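Good Practice at the Shared Table

Two robot arms that can reach the same spot will sooner or later try to do so. In August, the automation group at Clitholm issued a revised code of practice for benches where paired arms handle food and drink items. It runs to 40 pages and replaces a set of house rules that had grown up one memo at a time.

The code was drafted under Finbarr Kinsella, who leads safety review at the firm. His group read through 863 entries in the bench logs before writing a word. Most concerned small matters: a lid pushed out of place, a cable caught on a joint, an arm restarted while a colleague was still wiping down the table.

"The serious events were few," Kinsella said. "The minor ones told us where the next serious event would come from." 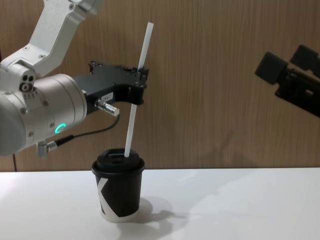 The revised code gives most of its attention to the handover, the point at which one arm has hold of an item and the other may be called upon to assist. Only one arm may be in contact with the work at any time unless the task plan names both. The waiting arm stays open and clear of the tabletop. A straw held upright in the lid of a paper cup, with one gripper closed on its upper part and the other hanging empty well off to the side, meets the rule. The code also asks that nothing stand on the table except the item being worked on.

Cables receive a section of their own. Any lead that runs from gripper to wrist must have enough slack for full rotation and must be checked by hand at the start of each shift. Operators at Jetness, which adopted the draft early, asked for a limit on loop size as well. The request was declined on the ground that arms differ too much for one figure to serve.

Speed limits proved harder to settle. The final text holds an arm to 20 percent of its rated speed when a person is within reach, and to 65 percent when the bench is closed off. Fröhlich, a supplier of bench equipment, argued for a single limit at all times — simpler to teach, in its view, and simpler to audit. The two-level rule was kept, subject to review after one year of use.

Copies are available to partner sites on request. Sites that keep their own rules may continue to do so, provided the differences are listed in writing and signed by the person in charge of the bench.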